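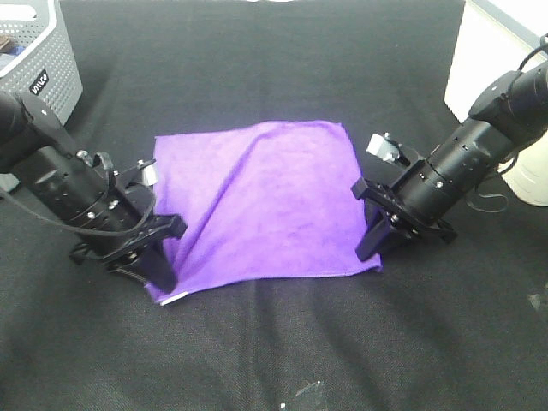
Grusent cloth folding set – README

Hi! I'm Jocelyn Ambrosio, and I put this data set together with Umesh Chaturvedi and Wojciech Urbańczyk as our student project in the robotics club at Macaraeg. If you got the folder from one of us, or from the club drive, this file should get you going. It got long, sorry. Skip to "What's in the folder" if you only want the layout.

What this is

Grusent is a set of recordings of two robot arms folding small cloths, with a person driving both arms the whole time. We wanted enough of them to train a policy that could fold a cloth in half without help, and we wanted the next group of students to be able to start from our recordings instead of from zero (which is where we started, and it ate most of our fall).

There are 704 episodes. An episode is one try at one task, from the moment the driver presses the start pedal to the moment they press it again. Good tries and bad tries are both in there, with a label telling you which is which. Please don't throw the bad ones out before you've looked at a few – some of my favorite recordings are failures where the driver gets into trouble and then gets out of it again.

The name doesn't mean anything. Wojciech typed it as a placeholder and by the time we thought of something better it was in every script.

The tasks

We ended up with 6 tasks. The names are the ones you'll see in the episode files.

flatten: the cloth starts bunched up and should end flat, or close to it
fold_half: one fold, edge to edge
fold_quarter: two folds, starting from flat
fold_diag: corner to opposite corner
turn_over: pick up the cloth and put it down with the other side up
straighten: the cloth is already flat but crooked, and should end square to the table

Straighten was Umesh's idea and I thought it would be too easy to bother with. I was wrong! A cloth that's a little skewed, with a crease or two in it, is a surprisingly annoying thing to fix with two grippers. You pull one corner and the crease just moves somewhere else. It became the task we used for teaching new drivers, and it's the one I'd start with if you're new to the arms.

The setup

Two arms, one on the left and one on the right, each with a parallel gripper, facing each other over a table covered in black fabric. The purple microfiber cloth is the one you'll see most. It shows up really well against the black, which made life easier for Wojciech's corner finder, and microfiber turned out to be kinder to the grippers than the thin cotton ones we tried first. Those are gone from the set, except in the practice folder.

The black fabric isn't perfectly smooth and it catches some glare, mostly toward the front of the table and on the right. We went back and forth on whether to iron it and stretch it for every session. In the end we left it alone, so wrinkles in the background move between sessions, and a model that has learned to use a table wrinkle as a landmark is going to have a bad time. If you crop the video, crop generously. I cropped too tight in my first training run and lost the wrist of the left arm in half the episodes.

One more thing about that background: it includes whatever else was near the table. We didn't clear the corners for recording. If your model does something strange, check whether it's paying attention to the stuff behind the arms before you blame the labels. I spent a whole evening on that one.

What's in the folder

episodes – one subfolder per episode, numbered in the order we recorded them
practice – early recordings from September, different cloths, joint values drift, use at your own risk
splits – two text files, train and held_out
labels – one table with a row per episode
tools – the player, the corner finder and a converter

Inside each episode subfolder you get the video, a file of joint positions and gripper openings for both arms, and a small notes file. The notes file has the task name, the driver's initials and anything the driver felt like typing afterward. Most are blank. Some are very grumpy.

Left and right always mean left and right as they are in the video. The old control code used the driver's left and right, and we had a fun week where those didn't agree. The numbered episodes have all been fixed. The practice folder has not.

The labels

Every episode has one of three labels: good, partly, or no. Leonora Estrella watched all of them, which took her most of a break, and she gets a very large thank you. The rules she used:

Good means the task ended the way the driver meant it to and you'd accept it if a friend did it for you. Edges may be off by a finger's width.

Partly means the right thing happened but messily. A half fold with one corner tucked under is a partly. So is a flatten that leaves a big ridge.

No means everything else, including the times a gripper closed on the table fabric and took it for a walk.

Umesh and I each relabeled 80 episodes without looking at hers, to see how far apart we were. Good and no were fine. The trouble is all in the middle, between good and partly, especially for turn_over. If you only need a yes or no, I'd lump partly in with no and move on.

The splits

The held_out file was made by session, so a whole recording session is either in training or out of it. Our first version was split at random and our numbers looked fantastic, and then we ran the policy on the real arms and it was not fantastic at all. Please keep the session split if you want to compare with us.

There are 2,514 grasps marked across the whole set, if you care about those separately. A grasp starts when the gripper closes with cloth in it and ends when it opens. They were marked by a script from the gripper openings and then checked by hand, so the start times are good and the end times are a bit sloppy, because cloth sometimes hangs on for a moment after the fingers open.

Playing an episode

Open a terminal in the tools folder and run

python play.py 12

with whatever episode number you like. Space pauses, the arrow keys step. Add --joints if you want the joint curves under the video. It's slow on the club laptops with joints on – Wojciech knows, and says patches are welcome.

The converter turns everything into the Zernalow format, which is the one the training code in the club expects. It writes a second copy of all the video, so check your disk first.

Things we know are wrong

The clock on the left arm ran slightly behind the video in the early sessions. We shifted the joint files to match, by eye, and it's good enough for training but I wouldn't measure anything with it.

fold_diag is thin. We added it late and everyone was tired of folding.

Most of the driving was done by three people, and you can tell us apart. Wojciech is fast and yanks. Umesh lines up both grippers before he closes either one. I hover. A policy trained on all of us at once picks up my hovering, for some reason, so if yours sits above a corner and does nothing for ages, that's probably me. Filtering by initials helps.

There's no force data. We know. It's on the wish list.

Using it

Class projects, club projects, your own tinkering at home – go ahead. If you show it at the Zindulcombe student meet or put it in a report, name the club and send us a copy, we'd love to see it. Please don't pass the practice folder around outside the club.

Our advisor is Godelieve Goossens, and she's the person to ask about getting time on the arms. Book early, the afternoon slots go fast. For questions about the files, write to me first, then Umesh. For anything in tools, Wojciech.

Changes

v3: session split, side names fixed, straighten relabeled
v2: fold_diag added, player can pause now
v1: first version that anyone other than Wojciech could open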